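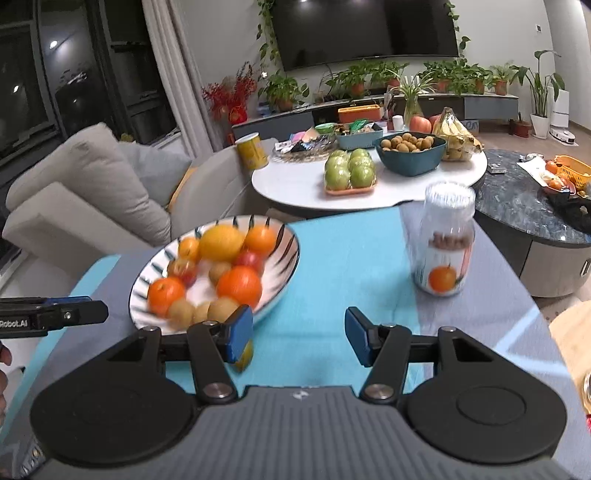
When I moved to Prurnley six years ago, I believed that I was ready for the language. I had passed the exams and I could read the newspaper. I was not ready for the word "no". In Ondanero, where I grew up, a guest says no to the first offer and no to the second one, and everyone understands that the third answer is the real one. A white bowl with dark blue stripes, full of fruit, can stand on a light blue tablecloth in front of you for the whole visit, and you will not touch it until you have been asked three times. In Prurnley I was asked once. I said no, and the tea was made for the other people.

I am 46 now and I have changed my mind about which custom is better. I think that we should say yes the first time, if yes is what we mean. I know that many people from my region will find this rude. My own aunts find it rude, and they have told me so by telephone from a distance of 2,000 kilometres.

My argument is simple. The three refusals were made for a place where everybody knows the rules. If the host and the guest learned them from the same grandmothers, the game is pleasant and it does no harm. It even gives some protection to a poor household, which can offer what it does not have and be sure that a kind guest will decline. I respect this very much. But most of us do not live any more in such places. On my street there are eight houses and I would not dare to say how many ways of refusing a biscuit.

In a mixed street the game becomes a test which one side does not know it is taking. I went home hungry from several lunches in my first January here, and I was angry with my hosts. I thought they were cold. They, I learned much later, thought that I disliked their food. All of us had behaved correctly and all of us were a little hurt.

It was the same at work. My manager asked if I wanted to have the larger desk beside the window. I said that it was not necessary. At home this would mean: yes, please, but insist a little. She gave the desk to someone else the same afternoon, and I looked at it for a year.
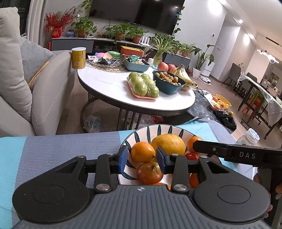 A reader of my earlier piece on greetings has written to say that I am giving up too easily. In her opinion, the second offer is where the warmth is. Anybody can ask once, she writes, because asking once costs nothing, and a person who asks again has looked at your face and seen that you are tired or shy. She would prefer that the people of Prurnley learn to ask twice.

I have thought about her letter for some weeks, and I agree with half of it. As a host I still ask twice, and I shall probably do it until I die. A shy child or a new neighbour should have a second chance. What I have stopped doing is requiring it from others. When I am the guest, I listen to the question as it was spoken and I answer it.

It feels uncomfortable still. The first yes comes out of my mouth too loudly, like a word in a language I began yesterday. My aunts will visit in the spring, and I have already warned the neighbours to keep asking.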